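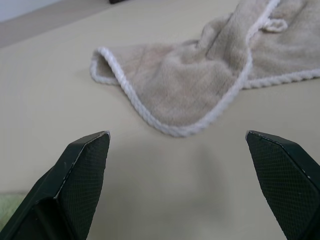 **项目阶段进展报告（第二期）**

项目名称：Kornby 阶地与 Zanderley 谷地浅层地下水硝酸盐迁移监测
报告区间：6 月至次年 2 月
报送对象：资助方项目管理处
报告性质：中期技术进展，含经费执行情况与变更申请

## 1 本期工作范围

按任务书第二阶段的约定，本期应完成四项内容：监测井网连续采样、水位自动记录、包气带土壤剖面取样、地下水流数值模型初步率定。前两项已按计划完成，土壤剖面取样完成阶地部分，谷地部分顺延至下期。数值模型已完成稳定流率定，非稳定流率定刚开始，本报告只给出中间结果。

第一期报告评审意见共五条，其中关于背景井代表性、野外空白频次和井口高程复测的三条已在本期落实，处理情况分别见 3.1、4.2 和 3.3 节。关于反硝化同位素指标和农户施肥台账的两条部分落实，见 5.4 和 7 节。

## 2 研究区概况

第一期报告已有详细描述，本节只列与本期数据解释有关的部分。

Kornby 阶地为砂砾石含水层，上覆粉砂质壤土，厚度变化较大，阶地前缘最薄。含水层与河道水力联系密切，水位对降雨的响应以天计。土地利用以轮作耕地为主，兼有少量露地蔬菜，蔬菜地集中在阶地南段。

Zanderley 谷地含水层为细砂夹粉质黏土透镜体，地表为黏土层，局部有泥炭。谷底明沟排水系统年代较久，沟底高程与地下水位接近，枯水期为排泄边界，丰水期部分沟段反向补给。谷地以草地为主，牧草收割后施用液态粪肥。

两个单元之间以阶地陡坎为界。坎脚有一排季节性泉，本期新增为地表水辅助观测点，但不计入井网，也不计入下文的样品统计。

## 3 监测井网运行

### 3.1 井网构成

井网共 68 口监测井，其中阶地 41 口，谷地 27 口。井型均为小口径 PVC 管井，滤水段底部包滤网，井口加锁。第一期评审指出，原定两口背景井中有一口位于施肥地块下游，不宜作背景。本期重新划定筛选条件：上游 300 m 范围内无耕地、无粪肥堆场、无化粪设施。按此条件复核后，原背景井 K-07 改为一般监测井，另选林地边缘的 K-33 替代。K-33 原本就在井网内，因此井数不变，前期数据也可沿用。

谷地的背景井 Z-02 满足上述条件，维持不变。

### 3.2 水位自动记录

自动记录仪使用 Grollon 压力式记录仪，记录间隔一小时，安装在 16 口井内，另有一台置于地面作气压补偿。每轮采样时人工测量水位，用于校核漂移。

期内漂移量超过 2 cm 的仪器有三台。其中两台为缓慢线性漂移，按首尾人工读数作线性校正后残差在 1 cm 以内，数据保留。第三台（Z-19）在 11 月出现阶跃，幅度 14 cm，与人工读数不符，阶跃前后各四天的数据作缺失处理，之后按新基准续用。该仪器已更换，旧仪器返厂检测，结果未出。

气压记录在 9 月中断六天，原因为电池仓进水。中断时段使用阶地气象站的气压资料替代，两者在重叠时段内的差值稳定，已作高差改正。替代时段在数据库中以质量码 3 标记，使用时请注意与质量码 1 的原始数据区分。

### 3.3 井口高程复测

全部井口在 7 月用水准测量复测，闭合差满足四等要求。与第一期 GNSS 高程比较，差值大于 3 cm 的有九口，均在谷地，分布与泥炭层范围一致。初步认为其中部分差异属地面沉降，部分属第一期测量误差，现有两次测量方法不同，不能区分。本期起统一采用水准高程，第一期水位标高已全部重算，数据库版本号升为 2.1。凡引用 2.0 及以前版本谷地水位标高的图件，应替换。

## 4 采样与质量控制

### 4.1 样品数量

采样每三周一轮，共 13 轮，计划样品 884 件，实得 861 件，缺 23 件，实得率 97.4%。缺样原因见下表。

| 原因 | 件数 | 涉及单元 |
|---|---|---|
| 井内水柱不足，无法洗井 | 11 | 阶地前缘 |
| 地块积水或封闭，无法到达 | 7 | 谷地 |
| 运输中样瓶破损 | 5 | 两单元均有 |
| 合计 | 23 | |

水柱不足集中在 8 月和 9 月，涉及 K-11、K-12 和 K-26 三口井。这三口井的滤水段偏浅，建议下期加深或在原位旁补井，费用估算见 8.2 节。样瓶破损的五件来自同一箱，箱内隔板已更换。

### 4.2 质量控制样

质量控制样共 137 件，不计入上述 884 件。构成如下：

| 类别 | 每轮件数 | 总件数 | 判定标准 |
|---|---|---|---|
| 现场平行样 | 4 | 52 | 相对偏差不大于 10% |
| 现场空白 | 3 | 39 | 低于方法检出限 |
| 运输空白 | 2 | 26 | 低于方法检出限 |
| 加标回收 | 不固定 | 20 | 回收率 90%～110% |

现场空白由第一期的每轮一件增加到每轮三件，分别安排在当日首井之前、单元转换时和当日末井之后，以响应评审意见。

现场平行样 52 对中有 49 对合格。不合格的三对硝酸盐氮浓度均低于 0.5 mg/L，绝对差值不大，对结果解释没有影响，但仍按规程在数据库中标记。现场空白中有一件检出氨氮，为第 6 轮单元转换时的空白，浓度略高于检出限。该轮谷地氨氮数据中低于检出值五倍的已标记为存疑，硝酸盐氮数据不受影响。运输空白全部合格。加标回收率范围 92%～107%。

### 4.3 实验室分析

常规离子委托 Kourkoulas 实验室分析，硝酸盐、硫酸盐和氯离子用离子色谱法，阳离子用电感耦合等离子体发射光谱法。硝酸盐氮方法检出限 0.05 mg/L。电荷平衡误差大于 5% 的样品有 18 件，其中 12 件复测后合格，其余六件均来自谷地泥炭分布区，溶解有机碳较高，未计入的有机阴离子可以解释误差方向。这六件数据保留并加注。

第 9 轮的样品分析超出保存时限两天，原因是实验室仪器检修。该轮样品已冷藏并过滤，超时对硝酸盐氮的影响以留样重复分析检验，差值在平行样允许范围内。该轮亚硝酸盐数据不采用。

## 5 主要结果

### 5.1 水位动态

阶地水位年内低值出现在 9 月下旬，高值出现在 1 月，多数井变幅 1.1～1.9 m。水位抬升始于 10 月第二次较大降雨之后，此前的降雨未引起可识别的响应，表明当时包气带含水量亏缺尚未补足。谷地水位变幅小，多数井在 0.6 m 以内，受明沟水位控制明显。

12 月后，谷地西段四口井水位高于地面，井口加装了延长管。加装期间水位数据连续，高程基准已同步修改。

### 5.2 硝酸盐氮浓度分布

各分区 13 轮数据统计如下，单位 mg/L，低于检出限的值按检出限的一半参与计算。

| 分区 | 中位数 | 第 25 百分位 | 第 75 百分位 |
|---|---|---|---|
| 阶地北段 | 7.4 | 5.1 | 9.8 |
| 阶地南段 | 14.6 | 10.9 | 19.2 |
| 谷地东段 | 2.3 | 0.7 | 4.4 |
| 谷地西段 | 0.3 | 低于检出限 | 0.9 |

阶地南段浓度显著高于北段，与蔬菜地分布吻合。但南段上覆土层也较薄，两项因素在空间上重叠，仅凭井网数据不能分离各自的贡献。土壤剖面氮储量数据可以提供约束，见 5.3 节。

背景井 K-33 各轮浓度在 1.2～1.8 mg/L 之间，Z-02 全部低于 0.4 mg/L。原背景井 K-07 中位数 5.9 mg/L，落在阶地北段一般井的范围内，证实将其移出背景组是必要的。第一期报告中以 K-07 参与计算的阶地背景值偏高，应以本期数值为准。

时间变化方面，阶地浓度在水位抬升后三至六周出现上升，南段升幅大于北段。1 月以后北段多数井回落，南段有八口井到最后一轮仍在上升，峰值尚未观测到。因此本期不计算年负荷，待完整水文年结束后再算。

### 5.3 包气带剖面

阶地共完成剖面 12 个，每个剖面取至 3 m 或潜水面，按 0.25 m 分层。采样在秋季作物收获后、主要补给期之前进行。蔬菜地剖面 0～3 m 硝态氮储量为 148～262 kg/ha，轮作耕地为 54～121 kg/ha，林地为 9 kg/ha（一个剖面）。

蔬菜地剖面多数在 1.5～2.0 m 处有浓度峰，表明上一补给季的硝态氮尚未全部离开包气带。若该峰以目前估算的速度下移，将在下一补给季到达潜水面。该判断依据的下移速度取自氯离子剖面，仅有四个剖面具备可辨认的氯离子峰，不确定性较大，建议在决策中暂不引用具体到达时间。

谷地剖面原定 11 月取样，因地表积水，取样设备无法进场，仅试取一个剖面，扰动严重，数据弃用。顺延安排见第 8 节。

### 5.4 反硝化证据

谷地西段硝酸盐氮浓度低，同时溶解氧多低于 1 mg/L，溶解铁和锰偏高，硫酸盐在部分井中高于补给来源可解释的水平。以上组合与还原性环境中的反硝化一致，其中硫酸盐偏高的井可能有黄铁矿参与。稀释不能解释低浓度，谷地西段氯离子浓度与东段没有明显差别。

评审意见建议用硝酸盐氮氧双同位素验证。本期在谷地东段及坎脚取了一批同位素样，共 24 件，已冷冻保存，待送检。谷地西段硝酸盐浓度过低，多数井达不到同位素分析的最低取样量，验证只能在浓度过渡带进行，这一限制在任务书编制时未考虑。

## 6 数值模型

模型为三层有限差分模型，平面网格 50 m，坎脚和明沟附近加密至 12.5 m。阶地概化为一层有效含水层，谷地区分上部黏土、主砂层和下部粉砂层。河道用河流边界，明沟用排水边界。

稳定流率定以 10 月至 2 月平均水位为目标，参数估计采用先导点法并加正则化约束。率定后水位均方根误差为阶地 0.21 m、谷地 0.13 m。残差在阶地前缘有系统性偏低，与该处上覆层厚度资料稀疏有关。水量均衡误差小于 0.1%。

丰水期部分明沟反向补给，排水边界不能表达这一过程。试将西段主沟改为河流边界后，该处残差改善，但沟底淤积层导水系数与主砂层渗透系数高度相关，单靠水位资料无法分别识别。下期拟在主沟两个断面作流量差测量，为沟底导水系数提供独立约束。

非稳定流模型已完成应力期划分和初始条件设置，时间步长为一天。首次试算中，9 月阶地前缘网格疏干后不再复湿，计算结果不可用。改用允许干湿转换的求解方式后可以收敛，计算时间增加到原来的四倍，尚可接受。溶质运移部分未开始。

## 7 施肥台账收集

已取得阶地 31 个地块的施肥记录，覆盖阶地耕地面积的 62%。记录格式不统一，有机肥多以车次记载，折算为氮量需要粪肥含氮率，目前采用区域推荐值，未作实测。谷地记录只取得草地面积的 28%，达不到任务书规定的 50%。

其余地块的数据使用协议正在商签，主要分歧在于公开数据的空间精度。拟将公开成果汇总到不小于 1 km² 的网格，原始地块数据仅供模型内部使用。此做法是否符合资助方数据开放要求，请管理处答复。

## 8 经费执行与变更申请

### 8.1 经费执行

| 科目 | 占本期预算执行率 | 说明 |
|---|---|---|
| 野外采样与差旅 | 96% | 正常 |
| 委托分析 | 88% | 同位素样尚未送检 |
| 设备与耗材 | 109% | 更换记录仪、加装井口延长管 |
| 钻探与土壤剖面 | 57% | 谷地剖面顺延 |
| 计算与数据管理 | 93% | 正常 |

设备与耗材超支部分在科目调剂允许范围内，由钻探科目结余列支，不需追加。

### 8.2 变更申请

1. 谷地土壤剖面取样由 11 月顺延至下期 8 月，取样点位和分层不变，费用由本期结余结转。
2. 阶地前缘补井三口，替代 K-11、K-12、K-26 的枯水期采样功能。原井保留，与新井平行观测三轮，以便衔接数据序列。费用低于钻探科目结余扣除第 1 项后的余额。
3. 同位素送检数量由任务书规定的 40 件调整为 36 件，取消谷地西段点位，增加坎脚过渡带点位。已取得 24 件，其余 12 件在下期前两轮采集。

三项变更均不影响总经费和项目结题时间。第 2 项需在 5 月底前批复，否则钻机档期与枯水期无法衔接，补井将推迟一年。

## 9 风险与未决事项

- 南段浓度峰值未出现。若峰值落在下期，第二阶段成果中的年负荷指标需与第三阶段合并提交。
- Z-19 旧记录仪检测结果未出。同批次仪器还有五台在用，下期起人工校核由每轮一次改为每轮采样前后各一次。
- 泥炭区地面高程变化需要第二次水准测量才能确认，拟安排在下期 7 月，与本次同季节，以减小季节性胀缩的影响。
- 谷地施肥台账覆盖率不足。如 6 月前仍达不到 50%，将以草地产量和牲畜密度反推施氮量，并在不确定性分析中单列。
- 明沟清淤由地方排水管理单位实施，时间未定。清淤会改变沟底导水系数，流量差测量须在清淤之前完成至少一次。

## 10 下期计划

| 工作内容 | 时间 | 交付物 |
|---|---|---|
| 井网采样，维持三周一轮 | 3 月至 11 月 | 数据库 2.2 版 |
| 明沟流量差测量 | 4 月 | 测流记录及导水系数估算 |
| 非稳定流率定 | 3 月至 6 月 | 模型文件及率定说明 |
| 井口水准复测 | 7 月 | 高程成果表 |
| 谷地土壤剖面 | 8 月 | 剖面数据及氮储量计算 |
| 阶地前缘补井 | 8 月至 9 月 | 钻孔柱状图、成井记录 |
| 溶质运移模型搭建 | 9 月至 11 月 | 模型结构说明 |

数据库 2.1 版及字段说明已随本报告提交。质量码定义有变动，见字段说明第 4 页。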